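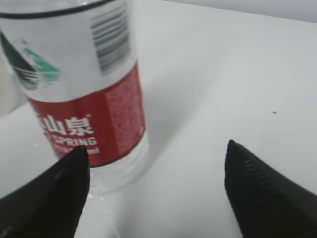 Bottled water, barcode side.

Dedgate and Stidside Household List
Subject: Re: Hard water, again (was: Kettle recommendations)

Evening all,

I had promised myself I would stay out of the hard water thread this year. It comes up every April, it goes on until somebody mentions vinegar, and then it becomes a thread about vinegar. But the message below asked a fair question and has so far had one reply, which was about parking, so I'll have a go.

> Hello list. We moved into the Stidside end in the winter and I have
> gone through two kettles. The first one I put down to bad luck. The
> second has a crust in it you could grow alpines on.
>
> A man came to the door and offered us a Fendeo softener, fitted, for
> £870, and said the price was only good if we signed that evening. We
> didn't sign. He left a leaflet with a photograph of a shower head that
> I am fairly sure was dug up rather than unscrewed.
>
> Questions:
> Is the water here really as bad as he said?
> Is it doing us any harm?
> Should we just be buying bottled? My other half has started to, and the
> recycling box is getting embarrassing.
> And is there a kettle that survives?
>
> Sorry if this has been covered. The archive search gave me a lot of
> results about vinegar.

First of all, welcome, and well done for not signing. I've lived in Dedgate long enough to have bought most of the wrong things, so what follows is experience and not chemistry. People who know chemistry may correct me, as I'm sure they will.

1. Is it really that hard?

Yes. The last figure I had for our side of the hill was 300 milligrams a litre as calcium carbonate, which puts us comfortably into "very hard". You can get the figure for your own postcode from the water company's website if you are patient with drop-down menus. Do this before anybody with a leaflet does it for you. The doorstep test with the little vial that goes a nasty colour is designed to go a nasty colour. It would go a nasty colour in most of the south of England.

The Stidside end is on the same supply as far as I know, though there's a belief among the older streets that theirs comes from a different borehole and is superior. I have drunk it. It's the same water with more self-esteem.

2. Is it doing you any harm?

Not that I've ever been told. It's calcium and magnesium for the most part, things people pay for in tablets. What it does harm is anything you heat it in, anything you spray it out of, and your good opinion of yourself when you look at the shower screen. Some people find it dries their skin. I find it dries my patience.

The white bits floating in the tea are unpleasant but they are only scale. Let the cup stand for a minute and they sink. Then leave the last mouthful, as our ancestors did.

The one place I would take it seriously is the boiler. If you have a combi and it starts making a noise like gravel in a biscuit tin when you run the hot tap, get it looked at sooner than you want to. I left mine until it locked out on a night with guests in the house. Ostrowski came out the next morning, were very decent about it, and flushed out something that looked like cat litter. They also fitted a scale reducer on the cold feed to the boiler, which is a small thing the size of a pepper mill. I have no idea whether it works. The boiler hasn't complained, but then it didn't complain for years before.

3. The softener

I'm not against softeners. A proper salt one does what it says, and people who have them become evangelical about towels. Before you spend £870 on one I would want to know the following, and the man at the door may be vague about all of it:

What salt it takes, where you buy it, and whether you can lift it. The blocks are civilised. The big bags of tablets are not, particularly if your softener lives at the back of the cupboard under the sink behind the slow cooker.

Whether you keep one unsoftened tap in the kitchen. You should, for drinking and for cooking, and it's a bit more pipework, and it is the bit that gets left off a cheap quote.

What happens when it goes wrong. Ask who comes out, and from where. A phone number on a leaflet isn't an engineer.

Whether it's a softener at all. There are a good many boxes sold as "conditioners", with magnets or a coil of wire and a reassuring light. I had one in the last house. The light was very good.

I can't tell you anything about the Fendeo in particular, never having had one. If anyone on the list has, please say so, and please say how long you've had it. Opinions formed in the first fortnight of owning an expensive appliance aren't evidence, they're relief.

4. Filter jugs and under-sink cartridges

This is where I've ended up, by way of laziness. The jug is cheap and it does make better tea. Against that, it takes up the whole door of the fridge, it is always empty when you get to it, and it has a little dial to remind you to change the cartridge which everyone in the household believes someone else has turned.

The under-sink kind is less bother. Mine is rated for 3,000 litres, which sounds like the sort of number you'd never get to, and I dare say I don't. I change it when the tea goes scummy. The instructions say to flush the new one through and throw the first water away, and I give that to the tomatoes. Shutting off the valve first is also in the instructions. I mention it as someone who has mopped out a cupboard.

If you rent, the jug is the answer, and so is asking the landlord to have the boiler serviced, in writing, politely, more than once.

5. Bottled

I don't want to come between you and your other half. But if the aim is to save the kettle, then you are buying water to boil, carrying it home and then carrying the bottle back out again, and I think most people give up on that by the second carrier bag.

If the aim is taste, do look at the label before assuming you're getting away from minerals. Plenty of them boast of their minerals. Anything with a mountain on it wants you to think of snow, and quite often the small print is full of the very calcium you were running away from. Look for "dry residue" or "total dissolved solids" if it's given. Low is soft. It is usually on the back in type that assumes you're a much younger person with a torch.

I'd also suggest trying them blind. Get a few paper cups, have somebody else do the pouring, put filtered tap in one and bottled in another, all out of the fridge at the same temperature, and see if you can tell. We did it at home one wet afternoon. The plain tap was easy to spot. The filtered and the bottled I got the wrong way round, with great confidence and a short speech. I have been quieter on the subject since, until this evening. 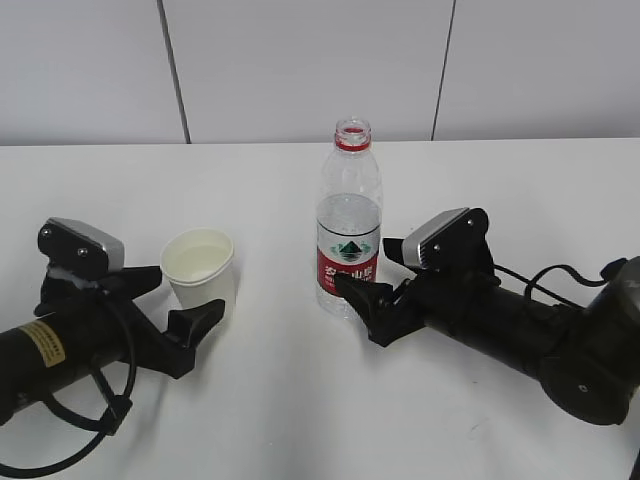
6. Kettles

You asked about this first and I've left it until nearly last, as is the custom of the list.

There isn't a kettle that survives. There are kettles which let you see the trouble coming and kettles which hide it. Glass ones look lovely in the shop and within a week look like something from a school science cupboard. Plain steel hides it until a piece falls off into a visitor's cup. The ones with a concealed element are easier to clean than the old sort with the coil, if you can still find the old sort, and I wouldn't look.

My advice is buy a dull one with a wide lid that you can get your hand into. The filter in the spout should come out without a tool. Empty it at night and don't leave water sitting in it, and descale before it looks bad, once a month here and don't wait for a reminder.

For descaling I use citric acid, the powder, a couple of spoons in half a kettle of water. Boil, switch off, leave it to fizz, rinse, boil again with plain water and chuck that. It's cheap, it doesn't smell, and you can get it from the home brewing shelf in the hardware shop in Dedgate, bottom left as you go in, beside the demijohns they've been trying to sell since I moved here.

I am aware that others use vinegar. I'm aware that it works. I have also had a cup of tea in a vinegar household, and I drank it, as a guest does.

7. Showers, taps and so on

Same citric acid, warm water, in a freezer bag tied round the shower head with a rubber band for an hour. Don't use it on marble, limestone or anything that looks as though it was once a cave, and go easy on brass and coloured tap finishes. A squeegee for the screen is the only thing that makes any difference, and only if it's used by the last person out, so good luck with that.

Washing machine: I just use the dose on the packet for hard water and run it hot and empty now and then. I've tried the tablets and couldn't see that they did anything but dissolve.

Going back to your man with the leaflet, he or a colleague has been round the lower part of Dedgate as well, always at teatime and always with a price that dies at sunset. If he comes back, ask him to post the quote. Ours said he would and I'm still waiting.

If anyone has a set of the old hardness readings from before the main was replaced, I'd like to see them. I had a copy in a drawer and the drawer has moved.

Anyone wanting half a tub of citric acid can have it, I bought the catering size by mistake. Collection from the top of the hill, mornings are best, ring twice as the bell sticks.

List footer: to leave the list, reply to the monthly reminder with the word STOP in the subject line. Please trim quoted messages. Please start a new thread for parking.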